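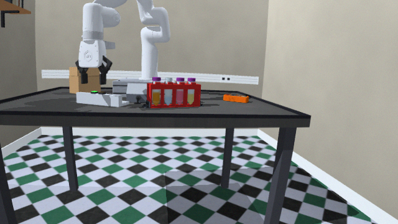 How to Plan and Budget for Your First Bench Robot

If you run a small lab and you have been told to "put some numbers together" for a robot arm, I feel for you. I was handed the same job for our sample prep area at Sirora, and I spent far too long staring at arm prices before I understood that the arm was the easy part. So pull up a chair, get yourself a coffee, and let me take you through the way I would do it now. The budget form can wait until step four!

Step 1. Write down the one job

Pick a single task and describe it the way you would to a new hire. Ours was picking capped tubes out of a rack and putting them back in the right slots. Write down the tube sizes, the cap styles, how the rack sits on the bench, and what should happen when a tube is missing. Keep it to one page if you can (mine ran to 3, and the vendors only read the first).

Step 2. Measure the bench before you shop

Get out the tape and draw the table from above, with everything that has to live on it. People remember the rack and forget the power strip, the base of the arm and the room the elbow needs when it swings back. Mark the wall outlets and any shelves too. A shelf at the wrong height can cost you a whole corner of reach, and moving one is a separate job with a separate bill.
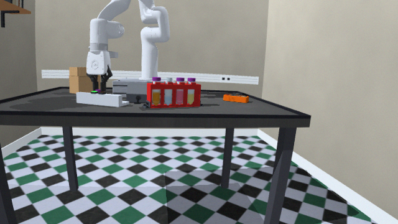 Gripper, rack and base all share the same tabletop, so plan them together.

Step 3. Try the layout in simulation

Please don't skip this one. A simulated bench lets you move the rack a hand's width to the left and see what happens, and it costs you an afternoon of somebody's time. We compared 2 layouts this way before we asked for a single quote, and the one I had been so fond of lost. Set aside money for the person who builds the model, even if that person is already on your payroll - their hours are real and your boss will ask.

Step 4. Build the budget in layers

I like to list the costs in the order they tend to show up:

Arm and controller
Gripper and spare fingertips
Cameras, mounts and cables
Table, power and any wall work
Simulation and programming hours
Training for the people who will use it
Service plan

We asked Cindus and Humphreys for quotes against this same list, and it made them so much easier to compare. If a vendor rolls several lines into one price, ask nicely for the split. You'll want it next year when you are pricing a second bench.

Step 5. Spend real thought on the view from the gripper

A camera that looks down past the fingertips sees the rack very differently from one across the room. From overhead, a capped tube is mostly a circle, and shadows can fall right beside it. Decide early whether you need a close view, a wide view or both, and put the lighting on the same line of the budget as the camera.
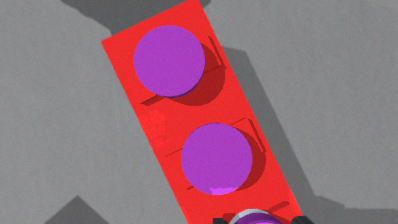

Avico wrote in after reading the first version of this page to say that their own budget went over on fingertips and racks, and that they now order spares of both with the arm and keep them in a drawer by the bench. They also asked vendors for lead times in writing, having once had a finished cell wait on a single cable.

I have added both points to my own list, with thanks.

Step 6. Leave room in the calendar

Work backward from the day you want to be running. We are writing this in July 2020 and hope to have our bench going in September, so the order had to be signed before the simulation work was fully polished. I would have liked 6 more weeks. Put the delivery, the electrical work and the training on one shared calendar, and check it every time a vendor calls you back.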